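Gestar packing room: the cases now open themselves (almost)

If you've walked past the packing room since December you'll have noticed it sounds different. Less snapping! The two-armed station we've been calling Zotby is now taking a share of the case work on the day shift, and I've spent a good many mornings standing next to it with a coffee, so the newsletter team asked me to write it up.

A bit of background for those of you upstairs. Every instrument set we rent out comes home in a hard case, and every case has to be opened, checked, repacked and closed before it goes out again. On a busy day that's 200 cases. Each one has latches, and each latch needs a thumb. Anyone who has done a full week at the benches can tell you what their thumbs feel like by the end of it. I did three years there before I moved to planning and I still open jars with my left hand.

So latches and lids were the first thing we asked for. The latch is harder than it looks, by the way. It's a flat black tab on a black case, with the pivot tucked in beside it, and the machine has to find it up close before it can do anything about it.
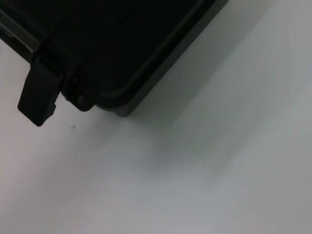
We spent most of the fall on that one motion. The first version was so gentle it just stroked the plastic, and the second one shoved the case clean across the table (we all jumped). What finally helped was asking the packers. Min, the software that plans the moves, had been set up to come at the latch straight on, and every packer in the room does it from slightly underneath, with a little roll of the wrist. Once the Tromach technicians had watched that for a morning, they rewrote the approach over lunch and it went from hopeless to pretty good in one afternoon. I loved that day.

Now for what has changed for people. Nobody's hours have been cut, and the headcount for the room is the same as it was last year. What's different is the order of the work. The benches used to start with opening and finish with inspection, when everybody was tired. Now the machine does a batch of opening early on and the packers go straight to looking at what's inside, which is the part that takes judgment. Two people have trained up to run the station, and there's a pay step attached to that - it's in writing, ask me for the sheet if you haven't seen it.

It's still slow. A practiced packer beats it easily, and we send it the plain cases only. Holding a lid up with one arm while the other works on a soft item next to the case is the current project, and I could watch it all day.

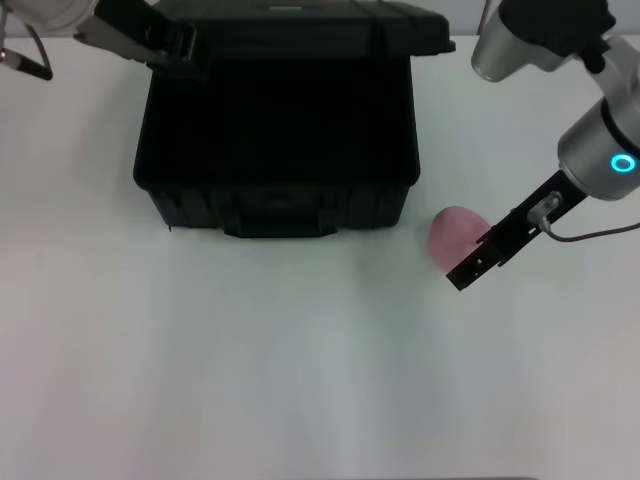
Gun-woo Ban thinks I'm too easily impressed. The speed doesn't bother him, he told me, but he wants the rest of the room to have the same say over the next job as they had over the latch, and he'd like the soft items left to people until the grip has been tried on 500 of them without a mark. He also pointed out that the station takes up the best-lit spot in the room, and that the benches along the back wall have been asking for better lamps since before any of this started.

Fair on all counts. The lamps are ordered. The 500 trial is now on the plan, and the results will go up on the board by the door each week, good or bad.

If you'd like to try running the station yourself, come by after 2 p.m., when the batch is finished and there's time to play. No experience needed, and bring your opinions about latches.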